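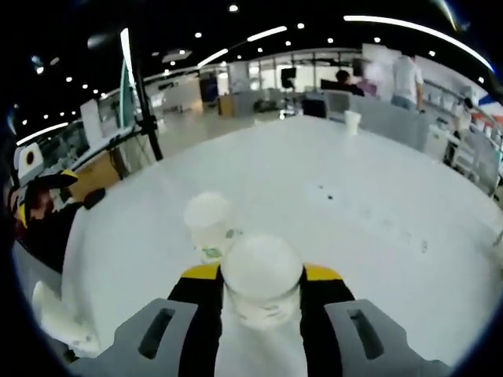

Notebook, January
Equipment planning for the cup task, second pass

Started 9.15, finished after lunch. These notes go with the spreadsheet on the shared drive. Where the two disagree, trust the spreadsheet, but tell me.

What we have to decide by the end of the month: how many hand-held grippers to buy or build for the next collection round, which fingertips to put on them, and whether the second arm gets ordered now or waits for the new budget year.

Hand-held units

We have two complete units and a third that is mostly spares. The plan was always four. Zerka quoted for two more housings in the same grey, with the slot already cut, and they will hold the price until the end of the quarter. Desmet are cheaper per housing but want a minimum order of 12. I can't see us using that many, even allowing for breakages. Asked Desmet if they would split the order over two deliveries and invoice separately. Waiting.

Printing our own is still possible. Against it: the printer is booked most afternoons, and the last set came out with the finger rails slightly tight and needed filing. If we cost our own time at all, Zerka wins.

Camera and lens for each new unit to come from the same supplier as before. Do not mix lenses. We tried that in autumn and spent a long while on calibration for very little.

Fingertips

The yellow tips are fine for the paper cups. They are a consumable and I had them down as a one-off, so that line was wrong in the first version. New line: 45 pairs for the year, bought in three lots so we don't end up with old stock going hard in a drawer. Zerisine do a softer grade in the same mould. Ordered one pair of that to try on the lids, which are domed and give us more trouble than the sides do.

Keep the yellow. The tracking script looks for it, and changing the colour means changing the script as well.

Props

Paper cups with domed lids, white with the green print. Cheap, but they need to be in the budget because they wear out faster than anyone expects. A cup goes soft where the fingers close and after that it isn't a fair test. I have put down 295 cups with lids for the round, which covers the runs plus spares for the other site. Same print for the whole batch if we can get it. If the supplier changes the design halfway through, stop and ask before opening the new box.

Also on this line: cloths for the table, tape, storage boxes. Small money.

Table and room

The big white table stays. It does show every mark, so wipe it before each block and write down that it was done. We looked at a second table for the far side of the room and dropped the idea, as there are desks in the way and people need to get to the shelving.

Lighting: nothing to buy. The ceiling lights are good enough with all of them on. Please leave them all on during runs – the strips and the round ones are on different switches.

The stand is adequate. One more clamp to go on the order.

The arm

Rornska's offer is for one arm, controller and mounting plate, with 11 weeks' delivery. Training is extra and we don't need it. The warranty is shorter than on the one we have, which I queried, and they came back with a paid extension. I would not take the extension.

If we order now, the arm arrives just as the collection round ends, and that is when we want it. If we wait for the new budget year we have the data sitting there and one arm to test on, shared with the other project. My preference is to order now and drop one of the two new hand-held units to help pay for it. Three units in use and one arm on order seems a better balance than four units and a queue.

That leaves the mounting plate. Ours is drilled for the old base. Check the hole pattern against Rornska's drawing before anything is signed.

To do
Chase Desmet on the split delivery
Ask Zerka for a price on one housing instead of two
Measure the mounting plate, photo and dimensions to the drive
Try the softer tips on the lids, 20 grasps with each grade, same cups
Add shipping to the arm line, missing at the moment
Find out who has the spare clamp

Added 16.40: Zerka replied. One housing is possible at the same unit price. Spreadsheet updated, Desmet left in as the fallback.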